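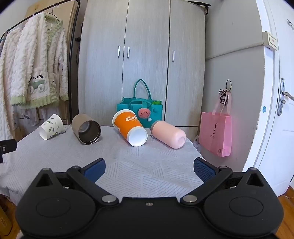

## 1/ Le grand tri des gobelets

Mercredi, table de la chambre. J'ai sorti tout ce qui me sert à boire hors de chez moi, parce que j'en ai assez de lire qu'il suffit d'« avoir la bonne gourde » pour régler le problème. Deux contenants réutilisables, deux gobelets en papier. Tout est couché sur la nappe, debout ça finit toujours par un coup de coude.

## 2/

Le gobelet blanc à petits cactus, je le garde depuis septembre. Pourquoi ? Parce qu'il est joli. Voilà, c'est toute la raison. Un gobelet en papier qu'on garde pour le dessin, ça prend la place d'un verre et ça ne rend pas le service d'un verre.

## 3/

Le gobelet inox beige taupe, acheté 37 € chez Ferkden. La fiche promettait 8 heures au chaud. Chez moi le thé est tiède au bout de 2, couvercle fermé, j'ai refait l'essai trois matins de suite. Shoshana Abernathy me dit que je ne le préchauffe pas. Si je dois faire bouillir de l'eau pour pouvoir y mettre de l'eau bouillie, je me demande un peu ce que j'ai payé.

## 4/

La bouteille rose pâle, elle, ne promet rien. Elle roule, elle est pénible à laver au fond, et c'est la seule que j'emporte vraiment. Je ne sais pas quoi en conclure sur mes goûts.

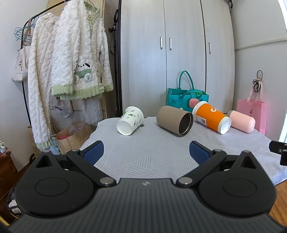 ## 5/

Et puis il y a le transport. La méthode Nododen (oui, je l'ai lue, en diagonale) veut qu'on range les contenants « par usage et par intention » dans un seul sac. J'ai pris mon cabas en feutre bleu canard, celui avec la breloque pastèque. Mon intention, c'est de boire. Ça ne fait pas beaucoup de catégories.

## 6/

Everett Villanueva me conseille les séparateurs Hunden pour que rien ne se couche au fond du cabas. J'ai regardé le prix, j'ai refermé l'onglet. Une chaussette autour de l'inox fait le même travail. Quelqu'un a déjà comparé les deux sérieusement ? Pas un lien affilié, un vrai essai.

## 7/

Le grand gobelet orange, même question que pour les cactus. On m'a répondu « tu peux le réutiliser ». Combien de fois ? J'ai lu 300 lavages quelque part, pour un gobelet en papier. J'aimerais bien rencontrer celui qui en est au deux-centième.

## 8/

Décision provisoire : l'inox et la rose partent dans le cabas, l'orange au tri. Les cactus, je verrai. Je sais très bien que « je verrai » veut dire qu'il sera encore là à Noël.

## 9/

Ah, et pour ceux qui demandent : non, je n'ai pas essayé la gamme Escobedo. Si elle tient le thé chaud sans préchauffage, écrivez-moi, avec l'heure de départ et l'heure d'arrivée.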